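Retire the Dishcloth by Date, Not by Smell

Most commercial kitchens replace a cleaning cloth when somebody objects to it. I think this is the wrong trigger. Odor is a late indicator, and it depends on who is on shift.

A cloth loses absorbency gradually. The fibers flatten, fat builds up in the weave, and the surface begins to spread a film across the counter. By the time it smells, it has been doing poor work for a long time. A fixed wash count avoids the argument. At the Björklund canteen, where I managed supplies until last August, we set the limit at 200 washes for woven cotton and 146 for the thinner knit. Both limits were conservative. I would set them lower for any cloth used near raw fish.

Leif Eklund, who bought linens for the same canteen, objected on cost. His figures were correct, but they left out labor. A worn cloth needs a second pass, and a second pass on every table at closing is paid time.

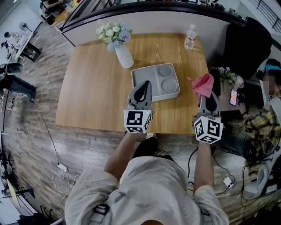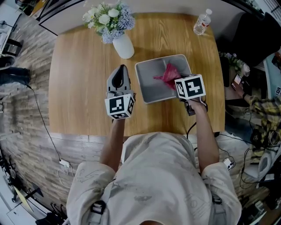
Pink cloth on a wooden table, crumpled in both views.

Color coding is a separate matter and is often confused with replacement. Color tells staff where a cloth belongs. It says nothing of age. A stitched mark at the hem, changed with each batch, handles age for very little money. Ink fades too early to be useful.

The stronger objection is waste. A cloth pulled from counter duty still has 8 weeks of use on floors and drains, provided it is cut at one corner so that it cannot return to the food area. Agnes Nyberg introduced the corner cut at Vukthorpe, and I have seen no simpler method. Purchasing contracts should specify it, along with the wash limit for each fabric.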